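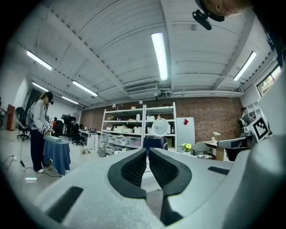
1/ Notes on getting the back half of our work room into usable order. Posting as separate items so people can reply to the part they care about. Floor is glossy gray, ceiling is white corrugated panel with long fluorescent tubes, desks with monitors along one side.

2/ Lighting first. The tubes are bright enough. The trouble is the floor, which throws them back as streaks. At a standing table you look down through the glare all day. A matte table surface fixes most of it at working height.

3/ Hence the blue cloth. Cotton, medium weight, bought as an offcut from Chu. It kills reflections, small parts stop rolling, and a gray box set down on it is easy to find again. It needs a wash every couple of weeks and it does shrink. Cut it 2 inches oversize on each side.

4/ Cables. Any cable that crosses open floor should cross once, at a right angle to the walking path, and go under a cover strip. We have not finished this. Sơn Hoàng has the strips on order from Sollholm and they were due in January.

5/ Chairs. Black mesh-back office chairs everywhere. They belong at the desks. They migrate to the standing tables because people perch on them, and then the aisle is gone. Current rule: a chair goes back to its desk when you stand up for longer than a coffee.

6/ Rule compliance is poor.

7/ The white square table gets its own treatment. A black border line marks the limit of the usable top, and there are two overlapping rectangles outlined inside it. Objects go inside the border. Anything with a lid or a door needs clearance behind it as well, and people forget that part.

8/ The rice cooker is the test case. Lid closed, it takes up very little. Lid up, it stands vertical behind the pot and the whole thing nearly doubles in height. If you are planning storage or a shelf over a counter, measure with the lid open.

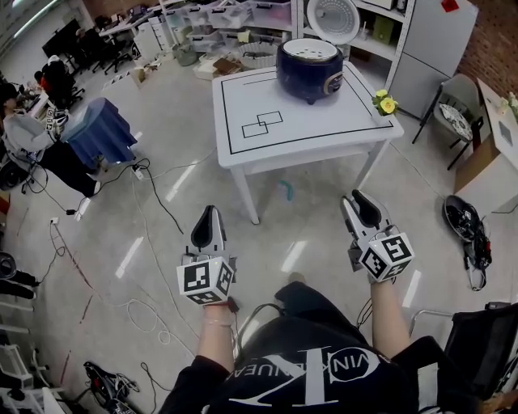
9/ Same goes for the hinge side. Ours is a dark navy body with a white lid, controls on the front. Face the controls toward whoever is using it and the hinge ends up at the back automatically. Turned sideways, the lid blocks half the table from one person.

10/ Cleaning, for anyone who owns one with a perforated plate inside the lid. Starch collects in the holes. Check the manual before pulling the plate, as some are fixed. If yours comes off, soak it for 40 minutes in warm water, then a soft brush. No scouring pads. If it is fixed, damp cloth and patience.

11/ Leave the lid up until the inside has dried. Closing it damp is how you get the smell.

12/ The small yellow artificial flower stays at the corner of the table. Sang Đồng put it there. It has been proposed for removal more than once and I have stopped arguing. It weighs nothing and it is easy to dust.

13/ Storage along the back: translucent plastic bins, stacked on a white shelving unit. Translucent beats opaque if your labeling is weak, and ours is. Stack by weight, heaviest at the bottom. Lids must match the bins. We once had a mix of Covitz and Dristthorpe lids that looked identical and did not seat, and a stack slid.

14/ The white metal shelf next to it holds everything that has no bin. I would like it to hold less. Plan is to spend an hour on it at 9 one morning before the tables are in use. Unclaimed items go in a bin marked with the month and get thrown out after two months.

15/ Still open: cover strips, bin labels, a second blue cloth so one can be in the wash. If anyone has used a table cloth with a non-slip backing under small appliances, tell me how it held up after laundering.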